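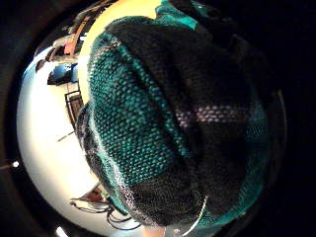
Mestdale open day — who went?

trukgate_tom
Went Jun 14, 2019. Knit handling demo was the best bit. Striped piece, teal and black, stitches right up close. Soft stuff is hard for robots, so I was impressed. Queue was long tho.

loopy229
Impressed how? They ran it 5 times while I stood there and I'd call two of them good folds. My kid folds better.

trukgate_tom
Your kid doesnt do 400 a shift

loopy229
Neither does that thing. Ask them for the hourly number — I did, got a brochure.

Glória Carrilho
I was at the Wakero table most of the morning. The guy there said knits are the worst case, they stretch and the edge goes fuzzy so it's tough to find. Denim is much easier. Wish they'd shown both.

galbraith_fan
Disagree, show the hard one. Anyone can do denim. Did they say when the next one is?

Glória Carrilho
December, same hall. Sign up early.

Comments (2)

pinwheel: was parking free? couldnt find it on the site

mo_k: Free behind the hall, full by ten. Would of gone for the knit demo alone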